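Project Report, Seminar on International Negotiation
Topic: The first day of the Furnel talks and the use of opening statements

1. Why I chose this topic

In our seminar we had to select one meeting between two governments and study only one part of it. I selected the opening statements of the talks between Bitik and Lerkivar, which were held in the town of Furnel in September. Many students in my group wanted to write about the final text of the agreement. I found the beginning more interesting. The final text was short and careful, but in the opening both delegations spoke with strong words in front of the press, and after this they still had to sit together until the evening.

My question is simple. To whom was each delegation speaking when the cameras were in the room?

2. Background

Bitik and Lerkivar share a river border and one railroad line. The relations were cold for a long time, mainly because of two matters. The first is the fee for goods trains that pass through Lerkivar. The second is the water level of the river in summer, when the farmers on the Bitik side need more water than the upper dams release. Before Furnel, the two foreign ministries had exchanged only written notes, and each note repeated the one before it.

The meeting was arranged with help from the Brinkmann Forum, a private foundation that offers rooms and interpreters for such talks. The Forum did not take part in the discussion. It published the order of speaking and the full transcript of the open session, and these two documents are my main sources.

3. Material and method

I worked with the English transcript, which has 33 pages. I also read newspaper reports from both countries, in translation where it was necessary. I divided the statements into short passages and marked each passage with one of these labels: addressed to the other side, addressed to the public at home, addressed to third countries, or procedural. Some passages could carry two labels. In this case I chose the one that seemed stronger to me, and I put a note in the appendix.

I must mention a weak point. I do not read the language of Lerkivar, so I could not check if the English words are as sharp as the original. In one place the transcript has "must stop" and a newspaper has "is asked to stop." This is a big difference in diplomacy and I could not solve it.

4. What I found

The rules of the session gave each side 400 seconds for the opening. The Lerkivar delegation, which spoke first, stayed inside the limit. Its statement was mostly about the railroad fee, and it was calm in tone. The sentence that caused the trouble came near the end, where the speaker said that Bitik "has the habit of signing first and reading later."

The Bitik delegation then left its prepared text. We know this because the prepared text was given to the press in the morning, and the spoken version is more than double in length. Almost all of the added passages I marked as addressed to the public at home. They speak about dignity, about the harvest, and about the memory of an older treaty. The dams, which were the practical matter, received only two sentences.

After this Lerkivar asked for a second turn, which was not in the order of speaking. The chair allowed it. Here I found the only passages addressed clearly to third countries, for example the remark that "our neighbors on the sea are listening also."

The closed session started late in the afternoon. There is no transcript of it. The joint note of the evening says the talks were "open and useful," and it announces a technical group for the water question.

5. Discussion

Some newspapers wrote that the first day was a failure. I do not fully agree. The technical group was a real result, and it was announced on the same evening as the quarrel. It is possible that the hard words made it easier for both delegations to give something later, as the public at home had already heard them being strong. But I cannot prove this with my sources. It is also possible that the technical group was decided before anybody arrived in Furnel.

For a better answer one would need interviews with members of the delegations, or the drafts of the joint note. The Forum answered my request politely and said that the drafts are not public.

6. Note on the report

The appendix with the labeled passages is available in the seminar folder. Comments from readers are welcome, especially from those who can read the Lerkivar original.

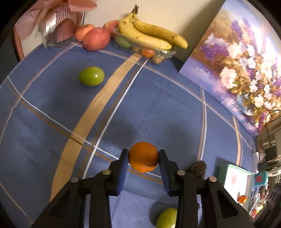 I read the Lerkivar text for you. The verb in that place is nearer to "is asked to stop," but with an impatient tone, so the transcript is too hard and the newspaper is a little too soft. The sentence about signing first is an old saying in Lerkivar and people use it inside families too. I would still keep your label for it, but please add this to the appendix.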